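Beaudoin toothed finger set, two-finger gripper
Supplied by Davedari

Replacement fingers for cable and connector handling. Sold in pairs, left and right, with fixing screws.

Price per pair: £941
Gripper body, if needed: £2000
Lead time: 2 weeks from order

When you budget for a cell, allow for a spare pair from the start. Fingers are a wearing part and are not covered by the gripper warranty. Edmont, our service arm, suggests checking the teeth every 1000 cycles at first, then setting your own interval.

Choose toothed fingers for small plugs and flat-faces for bare boards or anything that marks easily.

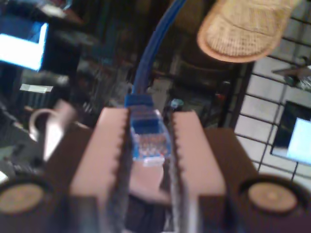 Network plugs are the part we are asked about most – send us a few of your own before you order and Veerle Verbruggen will quote for a grip trial. Fitting on site is charged separately.

Orders placed by the end of March ship at the current price. For trade accounts, ask for Sheldon Leclerc.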